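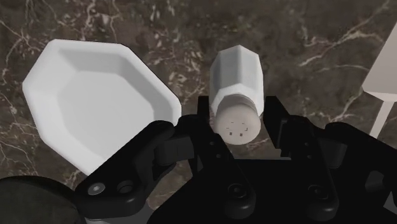 The quarry at Prulham closes for the winter in November and opens again in February, when the ground is firm enough to carry the trucks. Brown marble has come out of this hillside for three generations. Most of it now ends up in kitchens.

A block leaves the face weighing 3000 pounds or more. It goes by road to Tekura, where the sawing sheds start at six in the morning. The saws run with water all day, and the yard outside is gray with slurry. Slabs are stood on edge to drain, then sorted by the pattern of the veins.

White veins are other minerals that filled cracks in the stone long ago. Buyers once avoided them. A heavily veined slab sold for 60 dollars less than a plain one, and many were broken up for road fill. Now the veined slabs go first, and the plain ones wait at the back of the shed.

Motaung, the largest of the local cutters, polishes 100 slabs a week. The smaller Undier works does mostly repairs and odd pieces such as hearths, sills and thresholds.

Owners ask both firms the same thing, how to look after it. Wipe up lemon juice and vinegar right away. Use a mild soap. Have the top sealed when water stops beading on it. Dull spots can be polished out by hand, though it is slow work and the shops charge by the hour.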